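Hultix Nullard board, six months on

2021-06-06

I bought the Nullard in November, when the evenings were long and I had convinced myself that the greenhouse needed a computer. It is a small single-board machine with a row of header pins down one side, sold by Hultix as "ready to blink out of the box". Mine was ready to blink after 2 evenings and a new power supply, which by the standards of this hobby is practically instant.

The hardware is good. The pins are labelled on both sides of the board, so you can find ground without holding the thing up to a lamp. There are 6 analogue inputs, all of which read what they should, and the reset button is far enough from the USB socket that you won't press it every time you plug in. Whoever laid it out has clearly used a board before.

The software was put together by somebody else, possibly in another building. The system image comes with its own editor, and the editor comes with its own idea of where your sketches ought to live. Pick the wrong board type from the menu and it will compile happily, upload happily and do nothing whatever. There is a setting to make it warn you. The setting is off by default and filed under Appearance.

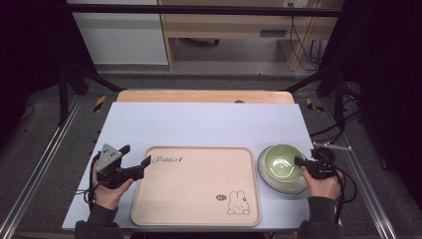

Krajewska wrote in after my first notes on the board to say that the editor is best ignored altogether: install the plain command-line tools, set the board type once in a text file and never open the menu again. The serial monitor works better that way too, apparently, and stops losing the first line of every message.

I tried it and I'm annoyed to report that it's good advice. Uploads went from a coffee break to a sip. The serial monitor still drops a line now and then, but only when I'm looking for it.

Sleep mode is the other sore point. The manual promises that the board wakes on a pin change in 200 milliseconds. Mine does, provided the pin is one of the first four. The rest will let it sleep like a teenager — the forum has a thread on this, now 215 posts long, and the last page is mostly about soldering irons.

I also have the Grivora relay add-on, which clicks nicely and switches the fan when told. The screw terminals are tiny and the supplied screwdriver is tinier.

Would I buy another? Yes, for anything that stays plugged in. For a battery project I'd wait for the next firmware, and I'd read the thread first, soldering irons and all.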